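Altard Sample Clearance Project
Progress report to the Nirwood Fund
March 25, 2024

Status

The project is on schedule for the catalog review and behind schedule for publisher replies. Spending is within the approved budget. No change to the grant terms is requested in this report.

Catalog review

Altard holds 31 released recordings that contain material sampled from other records. When the grant began, the label had signed clearances on file for 15 of them. The remaining recordings came out under the old Chow imprint, whose paperwork was kept by a distributor that has closed. Session notes and mix files were used to identify the source of each sample, its length, and where it falls in the track.

Each sample is logged twice, once for the master recording and once for the underlying song. The two rights are often held by different parties, and a license for one does not cover the other. Several of the older Chow agreements cover the master only. These were first entered as complete and have been changed to partial.

Song splits were checked against the registrations at the collecting societies. Where the registered shares add up to more than the whole, the track is marked as disputed and no offer goes out until the writers or their publishers correct the entry.

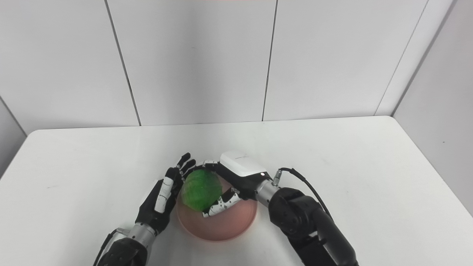
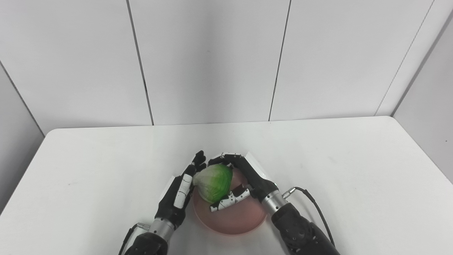

Claims and settlements

Seven requests for back payment have been received from songwriters or their publishers. Two are settled. Both agreements set a share of publishing going forward and a single payment for past sales and streams. The amounts are confidential under the agreements and appear only in the financial annex.

The open requests are at different stages. In most of them the use of the sample is accepted and the question is the share. One claimant has asked for sales records from the first pressing of the Hurora compilation. Altard has the pressing invoices but not the returns, so net sales cannot yet be stated. Accounting has asked the former pressing plant for its shipping ledger.

Royalties on all tracks under claim are being held in a separate account. Artists on those tracks were told in writing and continue to receive statements showing the held balance.

Delays

Reply times from publishers are longer than planned. Two catalogs changed owners during the reporting period, and requests sent to the previous administrators had to be filed again using the new owners' forms. The work plan did not allow for this.

Next period

Corrected split sheets will be sent to all credited writers in May. Second notices to publishers that have not replied will go out in the same month. The Hurora compilation stays off streaming services until its sales records are complete. The updated log and the financial annex are filed with this report.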